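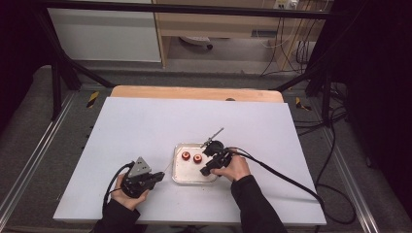 Fruit is also sugar, wrote a reader under my last entry, and whoever eats three apples in an evening should not say that he has given up sweet things. I read it twice on the bus. It was a polite comment, and I have thought about it more than it probably deserved.

12 March 2018

So, day 34 without sugar. To be exact, I mean without the sugar that somebody has added: no cake, no chocolate, no jam, no sweet drinks, nothing in the coffee. Apples I allow myself. I wrote this rule on the first page of the notebook in November, when I made the plan and then did not follow it for the whole winter. I still think the rule is a good one. An apple takes time to chew, and I have never in my life eaten five apples standing in front of the open cupboard, which I have done many times with chocolate wafers.

The morning was easy. Oatmeal, salt, a spoon of Esier yogurt from the white tub. I had to change to the plain one, and for the first two weeks it tasted to me like something for repairing walls. Now I find it mild. On Sunday I tried the vanilla one again, only a small spoon, and it was so sweet that my teeth felt strange. In my language we say that the mouth has a short memory. I do not know if there is a similar saying in English.

At work it was more difficult. There was a box from Zukent on the table near the printer, the large one with the almond rolls. I have passed that bakery every day for years and I know its smell better than the smell of my own apartment. I took a coffee and went back to my desk by the long way, past the stairs. By three o'clock the box was empty and I felt calm again, and also a little sad, I must admit. It is not hunger. In my first notebook I always wrote "hungry" at this hour, and now I would write "tired" or "bored with the invoices".

After work I went to Oltmanns for groceries and read labels again. This has become a hobby, and a slow one. Bread with sugar, mustard with sugar, pickled beets with a great deal of sugar. The smoked fish also had some, the last thing in the list, so little that I bought it. I stood a long time in front of the muesli. There was one bag of 800 grams that had no sugar in large letters on the front, and then on the back date syrup and rice syrup. I put it back on the shelf, a bit too hard maybe.
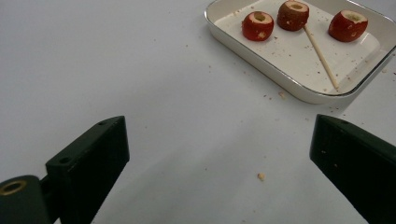
In the end I came home with the fish, eggs, a cabbage, walnuts, and a box of Kireditz tea, the one with fennel. The tea is my new dessert. I drink it from the small glass with the handle, slowly, after the dishes are washed, and I try not to look at the phone in the meantime. The first evenings it seemed to me a poor replacement. Today I was already looking forward to it while I was cutting the cabbage.

About the comment, I have now decided this. The reader is right that it would be more honest to say "added sugar", and from today I will write it so. But I will keep my apples. My grandmother put them in the oven, with nothing else, and we ate them hot with a spoon until the skin was flat on the plate. I made them like this last week and it smelled so much of her kitchen that I opened the window and then closed it again.

I have not lost much weight, in case someone asks. My trousers are the same trousers. I sleep better, this I can say with certainty, and I do not wake up at four anymore. The money also – I put the price of each thing I did not buy into the tin on the refrigerator, and it is heavier than I expected. If I ever reach 1000 in there I would like to take the train to the sea for a few days.

Tomorrow there is a birthday at the office. I have not decided yet what I will do about the cake. Possibly I will eat one piece, sitting down, with a fork, and write it here. Must remember: walnuts to take with me, call the dentist, and the cabbage that is left should be eaten before the weekend.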